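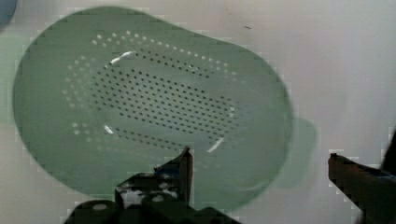 *The green colander, small holes in the middle, bigger ones round the side.*

## Rinsing berries without turning them to mush

Quick one, September batch is waiting. Burgi Kaufmann asked me to write this down so I'm writing it down.

**You need**

- colander, wide and shallow if you can
- big bowl it fits inside
- clean dish towel
- berries, cold from the fridge

**Do this**

1. Check the colander first. Hold it up to the light. Clogged holes = puddle = soggy fruit. Old toothbrush gets the gunk out.
2. Pick out anything fuzzy or leaking. One bad berry spoils teh rest.
3. Leave the green tops ON. Strawberries soak up water through the cut end.
4. Colander in bowl, fill with cold water, berries in. One layer, two at most.
5. Swish with your hand for 25 seconds. Don't blast them under the faucet.
6. Lift colander straight up. Grit stays in the bowl. Dump, repeat if the water looked dirty.
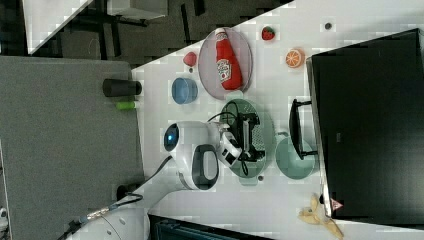

7. Clear some space on the table before you drain. Towel down, colander on towel, 23 minutes. Give it a shake halfway.
8. Roll berries out onto a dry part of the towel. Pat, dont rub.
9. Now take the tops off, if you're eating them today. Otherwise leave them.

**Oranges:** rinse whole, dry, then slice. Never rinse slices, you lose the juice.

**Storing:** paper towel in the bottom of a container, lid cracked open. Waltraud Widmer shuts hers tight and gets mold by the second day.

Wash the colander right after, seeds dry on like glue. Jam notes next time.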